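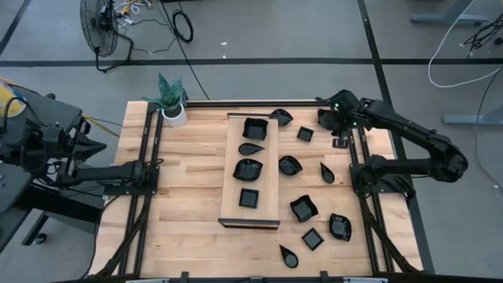 Two arms on the butcher-block bench, black dishes in between.

8 min read

I've had a few emails asking what I'd budget for a two-arm bench, so I went back through the spreadsheet for Cludach, which is what I call the sorting and stacking project, and wrote down what went where. I'm not going to give the price of the arms. It depends on the exchange rate, on freight and on whether you catch a reseller at the end of a quarter, and any figure I put here will be wrong by the time you read it. The rest of the spreadsheet is more useful anyway. The arms were the line I had researched properly and they came in on quote. Nearly everything else moved.

The plan I started with had three lines: arms, table, computer. The sheet I ended up with has 25, and most of the extra ones are small.

The table

I priced a proper welded bench first. The quote from Wuisan was fair for what it was, but the lead time was 8 weeks and I would have been locked into their hole spacing. I went with a butcher-block top and had each arm bolted down through a base plate, with black rails running under the plates on both sides. That was cheaper up front. It also meant I could choose where the arms went after I had them in front of me, which I was glad of. On paper I had them closer together than they ended up.

If you go with timber, put money aside for the things that hold the timber. I had budgeted for a top and legs. I had not budgeted for the rails, the bars front and back, the brackets, or the bolts to go through a slab that thick. I bought the first lot of bolts too short and ended up with a jar of them. All of the mounting hardware together came to $238, and the line for it in the first version of the sheet was zero.

A timber top will move a bit with the weather. We get dry winters here and humid summers, and I have put a recalibration in the calendar for December and another for the middle of the year. It takes a morning. There's no dollar cost to that but I've given it a line in the sheet so I remember it exists.

The arms and who to buy them from

I got quotes from Trimance and from Broltus. Both were polite and both took their time. The Trimance price was lower and didn't include the power supplies, the base plates or the short cables between the controller and the arm. The Broltus price did. Once I had added those back in, the gap was small enough that I chose on the warranty terms, and went with Broltus.

Things I would ask for in writing before comparing any two quotes:

Is the gripper included, and are spare fingers sold separately or only as a full gripper?
Is the base plate included, and what is the bolt pattern?
How long are the supplied cables?
Who pays freight both ways on a warranty return?
Is the price per arm the same if you buy a second one next year?

The last one matters if you're thinking of starting with one arm and adding another. I thought about that for a long while. The answer I got from Trimance was that they couldn't hold the price, and the answer from Broltus was that they would hold it until the end of their financial year. In the end I bought both at once. It was a painful invoice, but splitting it would have meant paying freight twice, drilling the top twice and doing the calibration twice.

Freight was the line I'd most underestimated. The arms come in big cartons with a lot of foam, and the courier counts the size of the box more than the weight. Keep the cartons. If an arm has to go back, you'll want the original foam, and buying a replacement carton costs more than it should. Mine are on top of a wardrobe.

Things for the arms to handle

I left this off the first budget altogether, and it ended up being a real line. I wanted a set of items that look alike at a glance but have different shapes, so I settled on glossy black dishes. There are square ones, some with wavy sides, plus leaf-shaped and teardrop-shaped ones. I bought several of most shapes so I could lay them out in different ways without always using the same piece in the same spot. They get lined up on the long pale panel or left scattered on the wood beside it, and that is most of what the project is.

Glossy black is a hard surface for vision, and I knew that going in. If you're setting up a bench for the first time and just want it to work, buy matte dishes in a light colour and spend the saved time on something else. Spares are cheap if you buy them with the first order. I went back later for a few extra leaf-shaped ones and the postage was more than the dishes.

My rule now is to buy two more of everything than the layout needs. That goes for dishes, fuses, cable ties and gripper fingers.

Cables and floor space

I paced out the room before I ordered anything and still got the cable lengths wrong. You measure in a straight line and the cable doesn't run in a straight line. It goes down a leg, along the floor, around the side desk and back up, and it needs slack at the arm end so the joint can turn without pulling. I've ended up with a fair few loops on the floor from buying long the second time. I would still sooner have too long than too short.

Allow for:

power to each arm
data to each arm
camera cable
network to the side desk
a power board with more outlets than you think you need

The black tape on the floor was cheap. Buy the good stuff though. The first roll I bought left glue behind when I peeled it up to shift things across, and I spent an evening on my knees with a scraper.

The floor area needed a rethink as well. I had planned for the footprint of the table, and forgot that an arm can fold back and reach out past the edge. The left one does that. It goes out over the side desk, and that desk is on casters so I can roll it away when I need to get in there. If you're fitting one of these into a garage or a spare room, draw the reach of each arm on your floor plan as a full circle and see what it crosses. On my first drawing it crossed the doorway.

There's a floor fan in the room too. I'd costed a split system and then got the installer's quote, and the split system came off the list. It may go back on next year.

The computer

I won't go into this much. I used one I already had, and the only cost was more memory and a bigger drive. If you're recording video all day the drive fills faster than you'd expect. I put a backup drive on the list from the start and that was one of the few lines I got right.

The running costs

Electricity has been less than I feared. I put a plug-in meter on it for a month and the arms were a smaller part than the computer. Insurance was a surprise. My contents policy didn't cover it once I described what it was, and I had to add it as a named item. Ring yours before the boxes arrive.

I also put aside a repair fund, which so far is only a number in a bank account. I set it at the price of one gripper plus return freight. If I use it, I'll top it back up before I buy anything new.

Timing

From first quote to both arms moving under their own software took a lot longer than the delivery estimate. The long waits were:

getting the second quote in the same format as the first
freight
the bolts (my fault)
learning the software

I had planned the purchase and hadn't planned the weeks after it. If you need to show somebody a working bench by a certain date, count back from that date and then order earlier again. I would order the table top, rails, cables and floor tape first and have all of that in place when the arms turn up. I did it the other way, and the arms sat in their boxes beside a stack of timber for longer than I'd like to admit.

What I'd cut

The second monitor. The fancy storage drawers. The extended support plan, which I paid for and used once, to ask a question that was answered in the manual.

What I'd add

A proper light. I'm still using the room lights, and with black dishes that shine the reflections change with whatever is overhead. A big soft light with a decent stand is the next thing on the list, and I've had a quote on one. After that, a set of quick-release clamps for the front bar, so I can swap panels without getting the drill out.

I'll tidy up the spreadsheet and put a blank copy of it here when I've taken my bank details out of the second tab. If you've bought from Trimance in the last year I'd like to hear how the warranty side went, as I only ever got as far as the quote.

We use cookies to remember your settings and count visits to this site. By continuing to browse you agree to this. Accept | Manage preferences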